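## 3. Loading your quarterly budget figures

Okay, Drendell is installed and you can log in. Now for the part I like, getting real government numbers into it! I wrote this section after walking Nosipho Msimang through it over the phone, so wherever she got stuck I've put in a note.

You'll need the quarterly statement from your finance department (the spreadsheet version, please, the PDF will make you miserable) and your Varnance import key.

1. Open **Sources > New source** and choose *Public accounts, quarterly*.
2. Paste in your import key. It has 11 characters and the dashes don't count, so leave them out.
3. Pick the spreadsheet and hit **Read file**. The sample file for Crenshaw has 2,843 rows and takes a little while, so go easy on the button if nothing moves at first.
4. Match the columns. Drendell guesses at Revenue, Spending and Debt service, and it's usually right about the first 2. Check the third one yourself!

 > **Note:** Some finance departments put interest and principal in one column. If yours does, choose *Combined* and carry on. You can split them later under **Adjustments**.

5. Set the sign for deficits. I keep mine negative, which is how the charts expect it.
6. Set the currency and the unit (thousands or millions).

 > **Caution:** The unit can't be changed once you save. I once loaded a whole year of Crenshaw in thousands when it should have been millions, and the only way out was deleting the source and starting over. Look at the total at the bottom of the preview and ask yourself if a city could really run on that.

7. Click **Save source**. A green bar shows up across the top with the name of the quarter in it.

If you get a yellow bar, the quarter overlaps with one you've already loaded. That happens a lot with September, when revised figures come out under the same label as the old ones. Open the yellow bar, choose **Keep both**, and type "revised" in the label box (Booker Montoya types the release date there, and that works fine too). 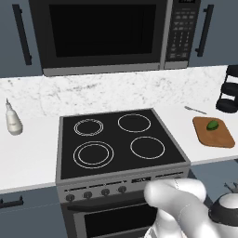

### 3.1 Comparing two quarters

1. Go to **Compare** and drag the older quarter to the left side.
2. Drag the newer one to the right.
3. Tick **Show one-off items** if your statement has asset sales or special transfers in it. Leave them out and the deficit can look a lot better or worse than it was.
4. Press **Run**.

To send the table to Hirkora, use **Export > Flat table**. The formatted export looks nicer, but Hirkora drops its header row and then you'll be typing column names in by hand.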